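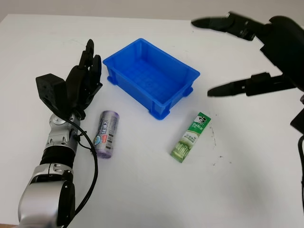 Every robotics paper I read this year has one large number near the top, and it is always the number of demonstrations. Ours was going to say 2,380. I would like to argue, against my own interest, that it should say 321.

The larger figure is every recording we made of two hands and a blue bin. The smaller one is what remained after Ľudovít Halás went through the pile and threw out anything in which the operator dithered. We trained Samuel, our policy, on both sets. The small set won by 11 points on grasping a toothpaste box and tied on everything else, a result that pleased Ľudovít more than it pleased the people who had made the other 2,059 recordings. I was one of them.
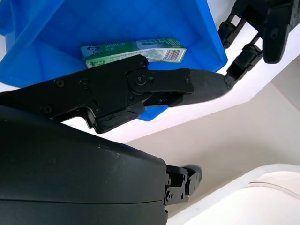

Corkuvero, December

A wrist camera is an unkind witness. From up there, with the bin filling half the view and a black finger across the DARLIE carton, you can watch a person change their mind. A policy that copies people will copy that too, and very faithfully – ours used to hover over the box like a man choosing a melon.

The usual answer is more data. Umeck wants some 40 more hours from us by spring, and we'll probably supply them, as hours are easy to put on an invoice. I'd sooner spend the money on a second Ľudovít and let him be rude about my grasping.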